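4.3 Bringing the Pivent arm into service in a staff kitchen

Applies to: facilities staff at the Falholm and Orosstead offices. Complete section 4.2 (mounting and power) first.

The arm takes over routine fetching and putting away between shifts. Kitchen staff keep responsibility for food, hot drinks and anything made of glass. Agree the new rota with them before step 1, as the early tidy-up at 6.30 is no longer a staffed duty.

1. Load the room model supplied by Mancuso and select the kitchen layout for your site.

2. Set the gripper to OPEN and check that both fingers stand parallel.

3. Set the keep-clear distance to 900 mm on the side where people walk. The default of 500 mm is meant for rooms that are locked during operation.

4. Run the rehearsal cycle in the simulator. Watch it from the gripper view, with the fingers open and empty, before assigning any item to be picked up.
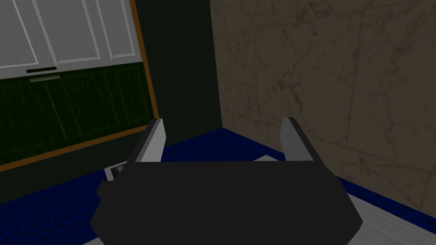 5. Step through the approach to the cabinets at low speed. Stop the cycle if the planned path crosses a wall or a door panel, and correct the room model before going on.

6. Enter the shelf height. At Orosstead this is 585 mm for the lower shelf; at Falholm, measure it on site.

7. Save the cycle and repeat it on the real arm with the speed limit on.

CAUTION: Do not reach between the fingers while the status lamp is amber. The arm may close without further warning.

NOTE: Flat items left on the floor are not picked up unless they have been added to the item list. Staff should expect to lift these themselves — the arm will plan a route past them.

Changes to working duties

The person on shift becomes the kitchen attendant for the arm. The attendant clears faults, signs the log at handover and may pause the arm at any time without asking a supervisor. A paused cycle does not count against the shift record.

Allow around 355 minutes of supervised running per attendant before solo duty. Time spent in the simulator is logged separately, under code S. Fault codes are listed in section 7.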